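Is the Zikimeck two-arm kit worth it for boxing small parts?

Posted Dec 26, 2020 in Benchtop Automation
Tags: two-arm kits, grippers, packing, Zikimeck

We are a small shop that sells replacement parts for sewing machines. Most of what goes out the door is packed in shallow trays with a separate lid. Right now two people do this by hand for part of every day, and it's the job everyone tries to trade away.

I've been looking at the Zikimeck two-arm kit, the one that comes with both arms, two grippers, a controller and a year of the Niltix software. A reseller quoted us for it with table mounts included. He also offered a setup visit for 400 dollars, which covers one day on site and one taught task.

What I want it to do: one arm holds or steadies the tray, the other picks up the lid and puts it on. The trays are rigid with a thick rim. The lids are a loose fit, so there is no snap to push through. Parts would already be in the tray when the arms get to it. Our volume is 1,620 trays in a normal month and more than that in January, when the repair shops restock.

Things I can't work out from the product page:

Do the grippers that come in the box hold a flat lid well enough, or do I need the long fingers sold separately?
How big a table do I need for both arms?
Is the Niltix software something a person with no programming background can use? I can follow instructions and I've set up a CNC router, but I don't write code.
Is the setup visit worth paying for?

I also looked at the Clemum single arm with a fixture to hold the tray. It's cheaper, but our trays come in several sizes and I would need a fixture for each one. If someone has used both I'd like to hear about it.

3 answers

bracket_and_shim

Get the Clemum. One arm and a fixture is always going to be faster than two arms. You can make the fixtures out of scrap MDF on your router. I don't own the Zikimeck but two arms is twice the stuff to break.

Comment from the original poster: I thought about MDF. The problem is changing fixtures through the day, because orders don't come in sorted by tray size. Thanks though.

Comment from bracket_and_shim: Then sort them.

tallow_lane

We've had the Zikimeck kit in our shop for 7 months, so I can answer most of this. We pack small hardware sets and our boxes are close to what you describe.

Grippers. The ones in the box are fine for lids if you pick the lid up by one end or by the long sides. They are not good at picking a thin flat lid off a bare table, because the fingers can't get under it. Either stand the lids in a rack so the edge is exposed, or set them on a strip of foam so there is a gap. We use a rack. The long fingers are useful for reaching into deep boxes, and you don't have deep boxes, so I'd leave them off the first order.

Check the finger pads when it arrives. Ours were smooth and black lids slid around in them. We stuck on textured rubber from Pelletier, cut to size with scissors, and replaced it once.

Table. The manual gives a minimum depth and I would go past it. At the minimum the arms can reach everything, but the elbows end up low and close to the work, and one arm keeps getting into the space the other one needs. Mount them at the two front corners and do the work in the middle. Use a plain top in a light color if you're going to run a camera over it. Dark lids on a dark bench gave us bad results until we changed the surface. Shadows from the arms still fall across the middle of the table, and a second lamp on the opposite side helps with that.

Clamp the cables before you teach anything. The cable down the outside of the arm needs slack at the wrist, but too much and it drags across your parts. I wasted a whole afternoon on this.

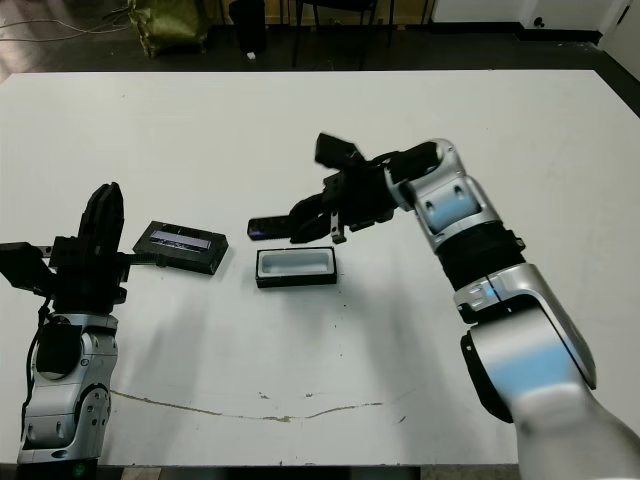

For teaching the lid move, keep the tray flat on the table and don't try to have one arm lift it. We started out holding the box in the air with one gripper and lowering the lid with the other, and small errors in both arms added up. With the box on the table you only have one thing to line up. The second arm can come in from the side and steady the rim, or do nothing until the lid is placed and then press down on the far end. Bring the lid in at a slight angle, touch one short edge first, then let it drop level.

Our success rate on this is 94 percent over a full shift with one box size. The misses are almost all lids that were crooked in the rack to begin with. It drops when we change sizes, mainly during the first few boxes, and then settles. Somebody still has to be nearby. If you're hoping to leave it alone overnight I would not buy it for that.

Speed. It is slower than a person. For your monthly count that shouldn't matter much, since it can run while your people do something else. January might be tight.

Niltix. You can teach by moving the arms by hand and saving positions, and you won't need to write code for one tray size. Several sizes is where it gets harder. There's a template feature where you enter the tray length and width and it shifts the saved points, and it works, but the help pages for it are poor. Save a copy of each task under a new name before you edit it. The undo only goes back one step.

Setup visit. I'd pay for it if you have your trays, lids and rack ready on the day. The technician who came to us was good, but half the morning went to moving a table. Ask the reseller in writing whether the taught task can be the two-arm one. The standard visit at our reseller was a single-arm pick and place, and we had to ask for it to be changed.

Comment from the original poster: Very helpful. Did you bolt the mounts down or use the clamps?

Comment from tallow_lane: Bolted. The clamps that came with ours crept a little after a couple of weeks and all the saved points were off.

quillfeather

I've used both, though the Clemum was at a previous job. The Clemum arm itself is stiffer and quicker. With one tray size I'd pick it without thinking much about it. With mixed sizes in random order, the fixture changes take up the time you gained.

One thing missing from the answer above is the warranty. On the Zikimeck kit, gripper motors are covered for a shorter time than the arms, and the gripper is what wears. I had one fail while holding a part, and the replacement took three weeks to arrive. Look at the price of a spare gripper before you decide the kit fits your budget. Also, the Niltix license renews yearly. The arms will still run your saved tasks if you let it lapse, but you can't edit them or add new ones.

If the reseller has a demo unit, mail him a few trays and lids of each size and ask to watch it on a video call. Mine agreed to that and it didn't cost anything except postage.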